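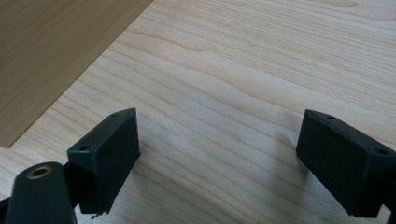

Table and board, Rimham kitchen

2 min read

Minutes – Rimham Supper Club planning, 2021-07-28

Present: Henk Timmermans (chair), Jolien Goossens (notes), Priya, Walt, Dee. Sorry from Marcus.

Last minutes ok. One fix – the deposit was paid by Dee, not Walt.

Money. 1,840 in the account after the spring supper. Fluver invoice for glasses still not in, Walt chasing. Henk wants no new spending till it shows up. Agreed.

October supper. Long talk on numbers. Hall holds more but 40 seats is what the kitchen can manage. Priya would go higher, Dee says no, remembers the soup. Stay at 40. Doors at 7, food half an hour later.

Menu. Squash soup, bread, then either the pork or the bean stew. Jolien asked for a vegetarian main thats a real main. Bean stew in, pork stays as second choice. Dessert left open – pears if Walt's neighbor has them, otherwise plum cake. Cheese dropped, too pricey.

Tickets. Same price as spring. Members get first week, then open sale. Max four per person. Walt to print, Priya to do the sign-up sheet at the libary.

Music. Jitpraphai said yes, wants to know if there is a piano. There is, needs tuning. Henk to get a quote. If its silly money they bring their own keyboard.

Tamavau. Offered to do coffee at the door. Dee likes it, Henk worried about the line blocking the coats. Try it by the side entrance.

AOB. Oven door still sticks. Key to back cupboard missing again – check your pockets pls.

To do before next time:
Walt – Fluver, tickets, pears
Henk – piano
Priya – sign-up sheet
Dee – reply to Tamavau
Jolien – send these round

Next meeting same place, date by email. Closed 9:15.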